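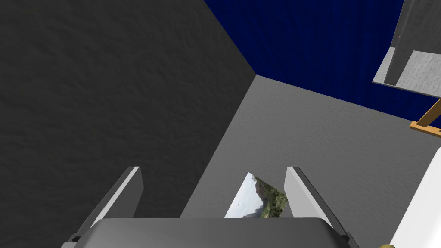
Brodau Two-Finger Gripper Model, with the Zurnham Wrist Camera: Review

2021-09-14

I bought the Brodau gripper model as an add-on for the Estimstead simulator in July. Before paying for the hardware version I wanted to know how it handles thin, flat things, so most of my testing was on those: cards, small prints, envelopes, a folded cloth. I ran 383 grasp attempts in all, on the same desktop machine I use for everything else.

Installation took 30 minutes, most of it spent finding the right controller settings. The manual lists them in two different places and the values don't match. The ones in the appendix worked for me.

The fingers are plain flat plates on a wide rounded palm. They open far enough for a small picture to lie in view in the gap between them. On boxes and blocks they did well, and I have little to say about that. Flat objects are harder. A print of a mountain landscape lying on a flat surface gives the plates almost nothing to close on, and the squared-off tips have to come down very low before they touch an edge. With the default approach height I got 37 percent on prints. Lowering the approach by 8 millimeters helped a good deal, but then the tips sometimes pressed into the surface and the controller stopped with a force error. You can raise the force limit. I wouldn't go far with that if you plan to move the same settings to a real arm.

The Zurnham camera model sits just behind the palm and looks out past the fingers. I like this view for lining things up. You can tell right away whether the object is between the plates, and you can see both tips while closing. The drawback is the palm housing, which takes up the bottom of the image and covers the near edge of anything close in. If your software needs the full outline of an object, take a reading from higher up before you come down.

I also tried the Čierny gripper model on the same prints. Its fingers are narrower and have a thin lip at the tip, and it picked up flat items more often. It was worse on anything heavy, and it slipped on the larger blocks. It also costs more.

Lighting in the simulator is very even by default, with hardly any shadow. Turn on the stronger light option if you are testing vision, or your results will look better than they should.

I am keeping the Brodau for general work. For paper and cards I would get the Čierny. The camera is worth having with either one, and the mount file for both comes in the download.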